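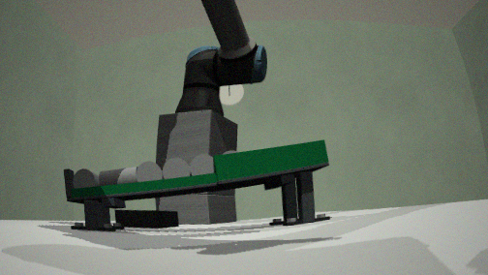

# Ganer

Hi! Ganer is a small pile of scripts I wrote to keep track of my car's tire pressure and gas mileage without a paid app. I started it one January after my third slow leak on the same wheel, and it kind of grew from there.

You feed it a plain CSV (date, odometer, gallons, four tire readings) and it gives you a monthly table plus a nudge when one tire is dropping faster than the other three.

## What's in the folder

- `log.csv` – my own log, 612 rows, typos and all
- `clean.py` – fixes the odometer typos it can and lists the ones it can't
- `report.py` – makes the table
- `pitia/` – the old version, kept so Malcolm Inskip doesn't yell at me (he still runs it on his pickup!)

## Getting it going

You need Python 3. No extra packages.

```
python clean.py log.csv
python report.py log_clean.csv --units psi
```

If you log in bar, pass `--units bar`. Please don't mix the two in one file. I did that for a whole summer and the report told me I'd been driving on flat tires since Memorial Day.

## About the readings

Everything in my log is a cold reading, taken in the driveway before the first drive of the day, with the same Traltow pencil gauge. It reads 2 psi high against the one at my shop, and I left the numbers alone, so subtract that yourself if you care. Fill-ups are whatever the pump said. Rows where I forgot to write down the gallons have a blank in that column and `report.py` rolls them into the next tank.

Row 3931 in the error list isn't a real row, by the way. It's what the script prints when the last line of the file has no line break. Add one and it goes away. I keep meaning to fix this.

## Changes

**Tuesday, December 4, 2018** – Pak-hei Yeh sent a patch so winter and summer tire sets can have separate baselines. Big thanks! Put `W` or `S` in the last column. Old files without that column still work, and everything gets treated as `S`.

## Still to do

- spare tire (no idea where to put it in the table)
- kilometers
- import from the Lau app, if I can ever get a clean export out of it

Use it however you like. If you send me a broken log, please chop it down to the bad part first.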